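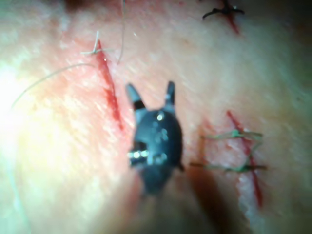 Wrist camera view, with three of the incisions on the pad.

Nov 17, 2023

I promised in October to write down how the wrist camera test went, so now I do it. The question was small. If we train a suturing policy only from the fixed camera above the pad, how much does it lose compared with a policy that also gets the wrist views? Hugo Calvo was sure that it loses very little. I was sure of the opposite, and we were both a little wrong.

The policy itself is not new. We took Hadetti, our imitation model from the spring, and trained it again on 3,000 recorded stitches. It predicts a short chunk of motion for both arms, executes part of it, and then looks again. The only thing we changed between the two versions was the set of images at the input. 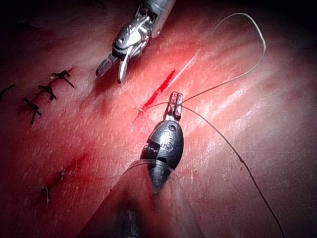 The part I worried about most was the thread. A needle is stiff, so the model can guess where the other end of it must be. A thread does what it wants. It makes a loop on one side, it lies over a crease, and from one camera it can disappear in the shine of the pad. Ursina Rainer suggested to score the handling of the thread separately from the needle, and I am glad we listened to her — with one common score we would have seen almost no difference.

For the needle, the fixed camera alone was nearly enough. For picking up the thread after the needle is through, it was not. With all views the policy completed 69 percent of the pickups, and with the fixed view it stayed clearly below this. I will give the second number when Callum Semple has repeated the runs, as we found 2 trials with a wrong label.
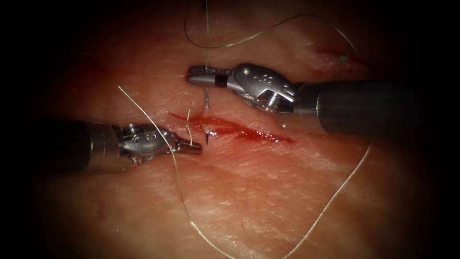
Driving the needle under the cut is still the step where I would like to see more force information. The model has only pixels and joint positions, and when the tissue pulls on the needle it learns about this late. Angus Niven wants to estimate the force from the motor currents. I am skeptical, because the cables have a lot of friction, but he has a first plot and it looks less bad than I expected.

Next I will retrain with 5 different random seeds and the corrected labels. The code for the scoring is in the Imrie repository, in the folder "thread".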